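Ollthorpe Library evening talk, 6/13/25
Speaker notes – What your trash says about your street

Slide 1
Welcome, thank everyone for coming out. Ask for a show of hands: who knows what they threw away yesterday? Wait for the laughs. Then tell them I love this stuff and I've got 20 minutes to make them love it too!

Slide 2
The Dunleavy project. We asked households to keep a diary of everything that went in the bin for two weeks. 3278 entries came back, and I read every one (tea bags, birthday candles, a whole page on one broken umbrella). Slow down here, people like the umbrella.

Slide 3
Small bins versus the big kitchen one. Bedroom and office baskets fill up with paper and wrappers, and that's where the diaries got really fun – snacks, receipts, notes to self. Packaging is a gorgeous record of where we shop and what we treat ourselves to.

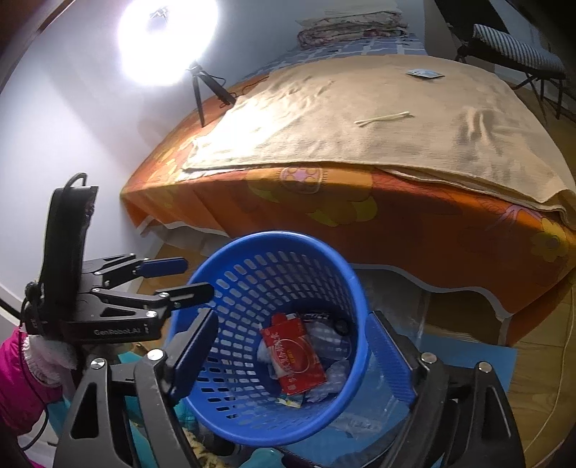
Slide 3: red packet and a printed wrapper in a blue mesh wastebasket.

Slide 4
Compare Dunleavy with Zorwood. Same kind of houses, same pickup schedule, very different diaries. Zorwood has the street market, so far fewer wrappers and a lot more peelings. Point at the tall bar on the chart. Don't read out the whole chart, I did that last time.

Slide 5
Try it at home. Pick one bin, keep a pencil next to it, write things down as they go in. Kids are brilliant at this – they put in drawings.

Slide 6
Next round starts in July, and Ekotis is printing the diaries. Sign-up sheet is by the door. Take questions, and if someone asks about composting, send them to the leaflet table or we'll be here all night.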